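Home | Guides | Spares | Ask us | Basket

Filed under: Cooker hoods, Looking after your kit

PART THREE: CLEANING THE FILTERS AND RESETTING THE REMINDER

Right, you've got your hood up on the wall (or you moved into a house where someone else did it, lucky you) and it's been running happily for a while. Now it wants a clean. I've had a Lirkura over my own cooker for years and I've taken more greasy filters out of other people's kitchens than I'd like to think about, so this part is written from the sink end of things. It covers the Lirkura wall hoods with the metal mesh filters. If yours is the older pull-out sort, skip to Part Five, as the catches are different and you'll only get cross.

When to do it

The reminder comes on after a set number of running hours. If you fry a lot, don't wait for it! Put your finger on the underside of the mesh and if it comes away tacky, it's time. I do mine in March when I do the windows, and then again whenever it starts to smell of last week's fish.

You'll need

A washing-up bowl big enough to lay a filter flat in (the bath does nicely if it isn't)
Washing-up liquid, the ordinary kind
Washing soda, or the Fitby degreasing powder if you've got a tub of it in
A soft brush, and an old toothbrush for the corners
Two old towels
A step, if you're my height

CAUTION: Switch the hood off at the wall or at the fuse board before you take anything out of it. The buttons on the front don't count. Let the hob cool right down too. You will be leaning over it.

Taking the filters out

1. Lay one of the towels over the hob. Grease drips, and sometimes a filter slips.

2. Put one hand flat under the filter, then pull the catch towards you with the other. Keep that bottom hand there. The filter drops at the front first and it's heavier than it looks when it's full of muck.

3. Tip the front edge down, slide the filter forward off its back lugs and bring it out level. If you tilt it, whatever has pooled in the rim goes up your sleeve.

4. Do the same with the next one along. They're not quite a matching pair on the wider hoods, so scratch a little L on the left-hand rim or put a bit of tape on it once it's dry.

Note: If a catch won't move, it's almost always set grease. Hold a cloth wrung out in hot water against it for a few minutes and try again. Please don't go at it with a screwdriver, the spring is tiny and it will ping off behind the cooker and that'll be that.

Washing

5. Fill the bowl with the hottest water your hands can stand (gloves on) and add a good squirt of washing-up liquid and a handful of soda. With the Fitby powder, go by what it says on the tub.

6. Lay the filter in, mesh down, and leave it for 12 minutes. Go and have a cup of tea. Longer won't hurt steel ones, but soda does turn aluminium mesh dull and grey if you forget about it, so for aluminium leave the soda out altogether and use plain soapy water.

7. Brush along the mesh, never across it, then turn it over and do the other side. Rinse under the shower if you can. The spray gets right through the layers in a way the kitchen tap never manages.

8. Stand the filters on end on the second towel until they're properly dry. Overnight is best.

CAUTION: No oven cleaner, no wire wool and no bleach. I know somebody's uncle swears by it. It pits the metal, and then the grease has somewhere to hang on.

While they're drying, wipe round inside the opening with a damp soapy cloth, as far as you can reach comfortably. Leave the fan itself alone. Wipe the outside last, with a soft cloth that's been wrung out hard, and never spray anything straight at the buttons.

Charcoal filters (only if your hood recirculates)

If your hood blows the air back into the room, there's a charcoal filter behind the mesh. You can't wash it. Yetunde Eze at the Dradport shop keeps them on the shelf, and she'll want the number off the label inside the hood, so take it down while the filters are out. The round ones twist off anticlockwise. The flat Buenaventura type pulls straight down on two tabs. Don't mix them up when ordering, I have, and the postage back was more than I'd like.

Putting it all back

9. Back lugs in first, then push the front edge up until you hear the catch click. Give it a gentle tug.

10. Turn the power back on and run the fan on low for a minute. A rattle means a filter isn't home, so switch off and reseat it.

11. Reset the reminder. Hold down the light button and the timer button together until the hood beeps. If it doesn't beep, let go, wait a bit and have another go with drier fingers!

Still noisy? Have a look at Part Four, which is all about ducting and flaps.

Guide last revised 28 June 2026. Questions to the Dradport shop counter or through the Ask us page. © Lirkura Spares & Repairs | Back to top
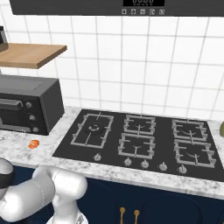 Hood controls, with the display above the buttons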